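Speaker notes: Keeping sequencing samples straight from the bench to the results folder
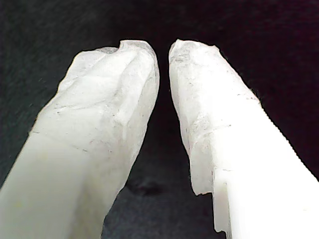
Last modified: Sunday, 4:13 pm

3 comments | 20 shares

Opening

Good afternoon. I work on the bench side and the computer side of a bacterial genomics group, so I get blamed from both directions. This talk is about sample tracking. There is very little biology in it. If you came for the resistance gene results, those are in the poster session.

Say where the slides are. Ask people to hold long questions for the end, short ones are fine as we go.

Slide: The problem

We sequence bacteria that come to us from hospitals and from water sampling. Each one arrives as a plate or a frozen tube with a label written by somebody else. By the time it becomes a genome on a disk, it has been renamed several times. The sender has a name for it. The freezer has a position for it. The library prep sheet gives it a well. The sequencer gives it a barcode number, and then the person doing the analysis shortens it to fit on a figure.

Any one of those names is fine. The trouble is in the places where one is turned into another, and in our lab that was done by copy and paste between spreadsheets.

Slide: What went wrong in the Pacheco set

Pause here, people usually want to read the table.

The Pacheco set was a group of isolates from one river site. In June we built a tree from them and found 4 genomes sitting with the wrong species. Our first thought was contamination. We spent 13 days on that. We re-streaked, re-extracted, and looked at the reads for mixed signal. The cultures were clean and the reads were clean.

The cause was a sort. Someone had sorted one column of the prep sheet and left the column beside it alone. Most of the rows happened to land on the same species, so most of the errors did not show in the tree. The ones that did show were the lucky ones. When we checked the whole sheet, 20 rows were wrong.

Do not say who sorted the sheet if asked. It was a shared file with no history turned on, and it could have been any of us, me included.

Slide: Why the tree did not catch it

A swap between two different species is easy to see. A swap between two close relatives is not. You get a good assembly, the right genome size, the right species call, and the wrong patient or the wrong date attached to it. Every quality check we had at that time looked at the sequence. We had no check on whether the sequence belonged to the label.

For outbreak work this matters a great deal. If two isolates from different wards trade names, you can draw a transmission link that was never there.

Slide: What we changed

First change: one name. Each isolate gets an ID when the tube is opened for the first time, and that ID goes all the way through to the file name. It carries no meaning. It does not include the species, the hospital, or the year. We used to put the species in, and then we would reclassify something and have to live with a name that was wrong forever.

Second change: we moved the table out of spreadsheets and into Girnemov. For those who have not met it, Girnemov is a small database with a web form, written in house. It is plain looking and a bit slow. It keeps every edit with a time and a user. You cannot sort one column without the others. Spreadsheets can still be exported from it for reading, but nothing gets imported back in by hand.

Third change: the sequencer sheet is generated. The person loading the run picks the isolates, the software writes the sheet, and the person checks it against the plate. They do not type barcodes.

(If time is short, skip to the checks.)

Slide: The checks

We now run 3 checks on every batch before anyone is allowed to look at a tree.

Species call against expected species. This is the weak one, for the reasons I gave. It costs almost nothing to run so we keep it.

A control strain in a known well. The well changes from plate to plate. If the control turns up somewhere else, the plate was turned or the sheet has slipped, and the batch stops there. We started out putting it in the corner each time. That catches a turned plate but will miss a slip farther down, so moving it was worth the small extra trouble.

Repeat isolates. On each run we include a few isolates that were sequenced before, grown again from the freezer. Rulasero, our comparison script, takes the old and new genomes and counts the differences. A pair should be identical or very close. If they are far apart, the label or the freezer position is wrong. This one has found two freezer errors that were older than the project.

Slide: What it costs

Wells, mainly. The control and the repeats take space that could hold new isolates, and the people paying for the run do notice. Bench time went up a little at first because tubes have to be registered before anything else happens. The analysis side got faster, and I no longer spend mornings matching names.

There was some grumbling over the IDs. People like to look at a tube and know what it is. We settled that by printing the species guess in small type under the ID — the guess is on the label only and never in the file name.

Slide: What is still not fixed

Samples that are mislabeled before they reach us. We can't see those. Bukevetti, the site that sends us most of the water isolates, now prints its labels from the field form, which helps. The hospital samples still come in with handwriting.

Old data. Anything sequenced before the change has been checked only where we still have the tube. The public records for the Pacheco set have been corrected, and the old versions are marked as replaced. If you downloaded them before that, please download them again.

Questions likely to come up

Why not buy a commercial system? We looked at two. Both wanted us to change the freezer layout.

Does Rulasero handle long reads? Yes for assemblies. It has not been tested on raw long reads, so do not promise that.

Can others use Girnemov? The code is shared on request. The setup guide is out of date and I am the one who has to rewrite it.

Leave the contact slide up during questions.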